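Trinovgate laundry thread bc people keep asking me how the robots are going. Typing this on break so, sorry

1/ 7 months in. Nobody got let go. Two people moved to Ultham and their spots weren't filled, so you tell me

12 replies 31 shares

2/ The arms load and unload. We do stains, folding, anything with buttons. And the phone calls when an arm stops mid shift. That used to be a maintenence job btw

3/ Oleksandra Stetsiuk has 6 yrs here and her shoulder's better. She'll say so to anyone. She also says the mornings are lonely now. Both true

4/ Pay: extra 485 a month if you do the robot training. Took 4 evenings, unpaid. Asked about that in May, still asking

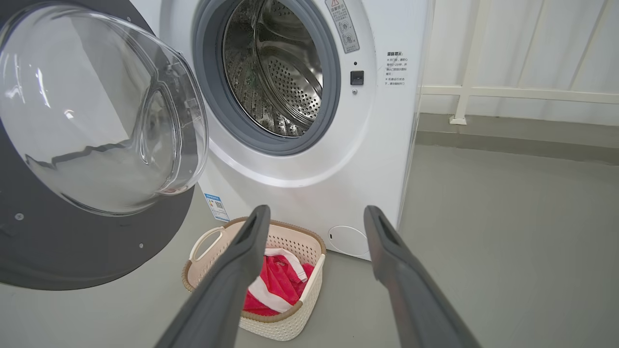
5/ towels are what it's slow at. Sheets too. I can empty a basket while it's still lining up, but it doesnt get tired at hour nine and I do

6/ anyway management wants the same setup at Stasiv next. If you work there ask about the training hours BEFORE you sign. ok break over

9 replies 58 shares

© Valentyna Pavliuk | Contact | Back to top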